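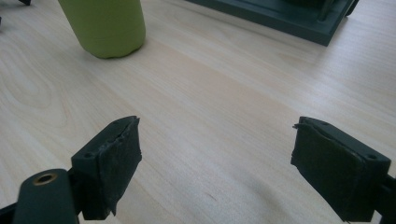
Normunds Tamošiūnaitė

Community fundraising and food charities: notes for session 2

These go with the reading pack. Not a full write-up, so if you missed the session get someone's notes as well.

Where we got to last time: difference between a gift in kind and a cash gift. Tins are in kind. A fridge is in kind. A cheque towards a fridge is cash but restricted, and has to be spent on a fridge. People mixed this up in the homework so please re-read.

Case for today: the Barkstead food pantry. Opens one evening a week out of a church hall, plus a Saturday morning in winter. A local youth club raised the money for a walk-in cold store. Before that the pantry turned away most fresh veg and nearly all dairy, nowhere to keep it.

What the club did, in order
- asked the pantry what it needed (they had assumed shelving)
- got a price from two suppliers, Usmont and Venckus
- wrote to local shops, 35 letters, all signed by hand
- sponsored walk in February, bad weather, went ahead anyway
- handed over the money, then helped clear the space

Look at the first step again. The club nearly raised money for the wrong thing. Shelving was already promised by somebody else and the pantry hadn't told anyone. Whose job was it to say so? We argued about this for a good while and didn't settle it. Put your own view in the worksheet, a paragraph will do.

On the letters: the ones that named a sum did better than the ones that said "any support welcome". Small shops mostly gave raffle prizes instead of money. Remember a raffle has its own rules, see the sheet from session 1, especialy the part on selling tickets in advance.

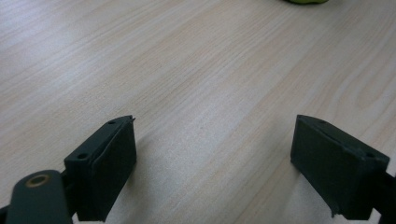
Page last changed: Thursday, September 19, 2024

Running costs. The bit students leave out. A cold store uses electricity every day of the year, needs servicing, needs a person who notices when the door has been left open. The club's money covered buying and fitting and nothing after. Pantry had to go back to its regular givers for the rest. Question for you: should a donor pay for the first year as well? Zekach, the other pantry in the pack, won't accept equipment without it. Some donors walked away over that.

Numbers: 214 households on the Barkstead list at the time of the walk. Be careful with this. Households on the list is not the same as households who come on a given night, and the newspaper cutting in your pack treats them as if it was. Use the pantry's own sheet.
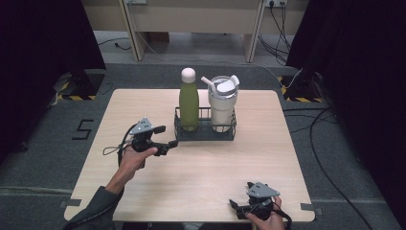 Go through it column by column, and check whether each figure is people, households or visits before you add anything up. Three different things. Half the lost marks last year were here.

Young volunteers, quickly as we ran out of time. Under-18s can collect but read the section on permission, street collections and private premises are handled differently. Adult with them at all times on the door to door ones. Money counted by two people, both sign, banked the next working day if possible.

Thank-you letters: send them before the thing is built. Then a second one after, short, with what the pantry can now take in that it couldn't before. Barkstead's is in the pack, page after the cutting. The spelling of one shop is wrong in it, the shop did notice.

For next time
Read the Zekach policy, all of it incl. the appendix.
Draft one letter asking a shop for a named sum. One side of paper max.
Bring a calculator, phones are fine.

Worksheets in the tray by the door or by email, not under my office door please.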